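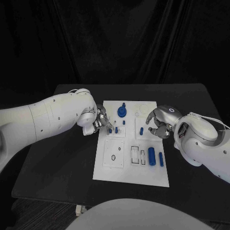
Soft Hands in Five Evenings

Theresia Koller washes her hands more than most people. She has run a small pottery studio for ten years, and clay takes the oil out of the skin very fast. Last March her knuckles were so dry that they opened when she made a fist.

She tried many creams, and the expensive ones were not always the better ones. What helped her was a simple evening habit. She washes with lukewarm water, dries the hands only halfway, and puts on a thick balm while the skin is still a little damp. Then come cotton gloves, for 60 minutes or for the whole night.

Her balm is from Alline, a small maker that sells it in a flat tin. Dewanti Pillai, who mixes it, uses shea butter, beeswax and oat oil, and no perfume. "Perfume is nice in the shop, but on a cracked finger it burns," she told me.

I did the same for 5 evenings. After the second one I still felt no difference. On the last morning the skin around my nails was smooth, and I could close a silk blouse without catching the threads. The gloves I find uncomfortable in warm weather, so now I wear them only on Sundays.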